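Suldale Compartment Case with Glazed Lid

Cunska workshop and office storage
Product no. 468
List revised January 2020

The Suldale is a shallow wooden case for sorting and keeping small parts. It is supplied as a divided tray with a separate glazed lid. The case is made for drawers, benches and display shelves where the contents must be kept apart.

Construction

The frame is solid beech, jointed at the corners and glued. No screws or nails are used in the outer walls. Dividers are slotted into each other and into the frame, and can be lifted out from above when the lid is off. The base is a single panel set into a groove on all four sides.

The lid lifts off completely. It has no hinge or catch and is held by its own weight on a step cut into the inner edge of the frame.

Dimensions and weight

Outside length: 342 mm
Outside width: 342 mm
Divider thickness: 7 mm
Weight with lid: some 2,000 g

Finish

Two coats of oil-based stain are applied at the Troncoso works, followed by one coat of hard wax. The colour varies between batches. Customers ordering several cases for one shelf should ask for them to be taken from the same batch. The inside of each cell is stained but left unwaxed so that felt or paper lining will stick to it.

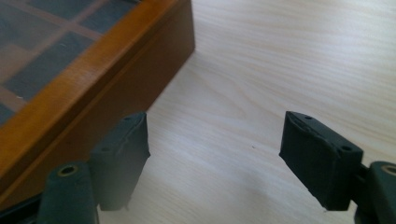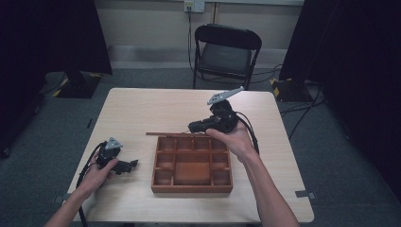 Glass-covered grid top (first picture); divided tray in reddish-brown (second picture).

Use

Place the case on a level surface before loading. Fill the cells no higher than the top of the dividers, or the lid will rock. The case can be carried with both hands under the base. It should not be carried by the lid.

Stacking is possible up to three high with the lids fitted. The Suvar rack accepts the case without its lid and has stops at the front of each runner.

Care

Dust with a dry cloth. Clean the glass with a damp cloth and a little washing-up liquid, applied to the cloth. Do not soak the dividers. If a divider becomes tight in damp weather, leave the case open in a dry room for a day before trying to remove it. Wax may be renewed once a year.

Spares

Dividers, long and short
Replacement glass
Base panel
Lining felt, cut to cell size

State the product number and the batch letter stamped under the base. Cases made before June 2016 have a narrower lid step and need the older glass.

Trade orders and questions on fitting: Leandro Herrera, Cunska sales desk.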